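Chapter 7
Storing Food at Home

Before the home refrigerator, most households planned their meals around what would keep. Potatoes, onions and apples went into a cool, dark place. Meat was salted or smoked, and milk was bought daily. In the village of Ovwood, the subject of our first case study, 64 of 82 households still had a walk-in larder when the parish was surveyed.

A larder was normally built on the north side of the house. It had a small mesh window, a stone shelf for dairy foods and wooden shelves above for jars and dry goods. Flour and sugar were kept in lidded tins to keep out mice and damp.
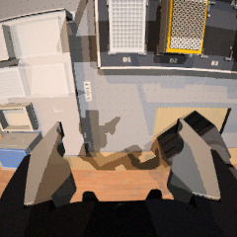 Residents of Ovwood remembered the larder differently, and one of them told the survey that butter was soft by noon all through July, whatever shelf it was put on. Others said that a cooked ham would last the week if it was wrapped in a clean cloth and turned each Monday.

Both accounts may be correct. The temperature in a larder depended on the thickness of the walls, the floor and how often the door was opened. In the Ovwood survey, the warmest larder reached 18 degrees in the afternoon.

In this chapter you will study:

Why food spoils
Drying, salting and bottling
The larder and the cellar
How the refrigerator changed shopping

Key words: larder, brine, mould, perishable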